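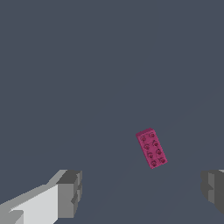

Brick pickup in Trultari, wrist view, fingers open.

Trultari review: I love this simulator and I don't trust its grasp check

I've been putting off this review because I kept hoping a patch would land and I could write a nicer one. No patch, so you get this one, dated Friday, April 7, 2023, and if Korthorpe fixes things next week I'll happily come back and edit it.

Trultari is Korthorpe's desktop simulator for practicing arm work. You get an arm, a two-finger gripper, a wrist view and an outside view, and a stack of small tasks to script. I bought it in February after the 14-day trial, mostly because I teach myself things at night and a real arm in my apartment is not happening (the neighbors already have opinions about the 3D printer). Setup was painless. It runs fine on my tired old laptop as long as I keep the graphics low, which makes the wrist view kind of crunchy, but I can live with crunchy. The script editor is a joy! You can scrub backward through a run, change one line and replay it from there, and I've lost entire evenings to that.

So, the problem. Every pickup ends with something called the grasp check, and your script gets back a yes or a no. Yes means carry on and move the brick. I had a plain little pickup script that was scoring beautifully, and I was feeling pretty smug until I opened the saved end positions to make a chart and saw bricks sitting exactly where they'd started in runs marked as successful. Same coordinates, down to the last decimal. The arm had gone through the whole routine with nothing in its hand and reported a win.

I set it to do 1000 attempts overnight and compared the check against the brick's final position. In 228 of them the check said yes and the brick had never left the surface. That's way past what I'd shrug off as simulator weirdness. Turning the brick made it worse. With the long side lined up nicely the check mostly behaves, and with the brick sitting at an angle it gets very generous.

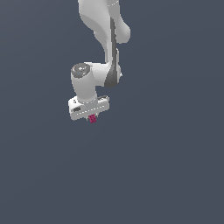 Kausar Kiani wrote in the comments on my first-impressions post that the same thing had been going on since version 8, and that the check only looks at whether the fingers have stopped moving. It never asks how far apart they stopped. Fingers that shut on a brick stop moving, and so do fingers that shut on each other, and Trultari gives both a yes. Kausar had reported it twice and got the same form reply both times, the one asking you to reinstall.

I tried it for myself by deleting the brick completely and running the pickup on bare surface. Yes, yes, yes, all the way down the log. I laughed, and then I got a bit annoyed, because I'd spent two weekends tuning a script against that number.

There's a workaround and it isn't hard. Read the finger gap yourself after the close, compare it with the width of whatever you're grabbing, and throw out anything narrower. Then lift a little, wait, and read it again, which catches the ones that slide out on the way up.
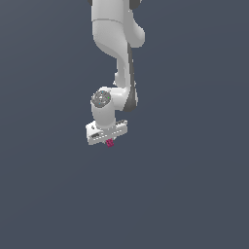

With both readings in the script my false yeses went away, apart from the odd brick pinched by one corner that hangs on through the second reading and drops later. For those I check the brick's position at the end too. It's slower. I'd still take slow over wrong.

The part that bothers me more is the stop button. Hit Stop in the middle of a run and the arm freezes on screen like you'd want, but the commands already in the queue stay there. Press Resume and they all go through at full speed, including the ones you were trying to stop. In a simulator you get a silly-looking lurch. But Korthorpe also sells the Lornex bridge, which sends the same queue to real hardware, and I can't find a word in the bridge manual about clearing it. If you're using the bridge, please clear the queue by hand before you resume, and keep your fingers well out of the way while you do it. I don't own the bridge, so I can't say what a real arm does there. I wouldn't want to be the one finding out.

Support answered my ticket in a day, politely, and told me to reinstall.

I also tried Messina for comparison. Its grasp check gave me no trouble, but the editor is miserable and there's no scrubbing, so I was back in Trultari by the weekend. If you're learning and you're okay with writing your own checks, buy it. If you need the success numbers for anything that matters, or you're planning on the bridge, wait for the fix. Three stars out of five, and it'd be an easy five without those two bugs.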